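June, shop notebook, a bit after lunch

Okay, tax stuff again, sorry! I finally sat down with the contractor paperwork for Evaristo Cervantes, because he's done two jobs for us now and I still had him filed under "sort out later." He bills us through his own little outfit (Sastetti), sets his own hours and also works for Barajas, so I'm pretty comfortable calling him independent. What bugs me is the Plerkerbridge job. We told him when to show up and which tools to use, and that sounds an awful lot like an employee to me.

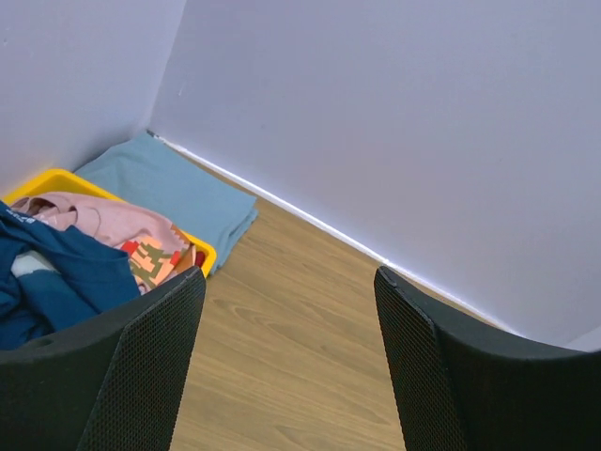

Pale floor, gray wall, corner end.

I went back through his invoices, and there are five of them. One is for almost $600 and has no job name on it at all, just "labor"! I've emailed him to ask which one it belongs to (my money's on Fanidine, the dates kind of fit). Still no W-9 in the folder either, so I put that in the same email.
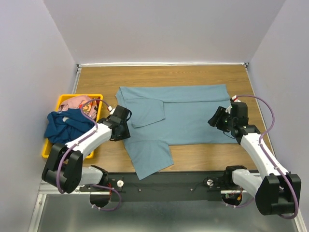

And before anybody signs him up for more work, please come talk to me first. I want the new agreement to say what he's delivering and when, and leave the how up to him. The old one has a line about "reporting daily to the shop lead" and I'd love to see that gone. I'll mark up a copy tonight and leave it in the blue binder.

Still to do: call the accountant about Plerkerbridge, chase the W-9.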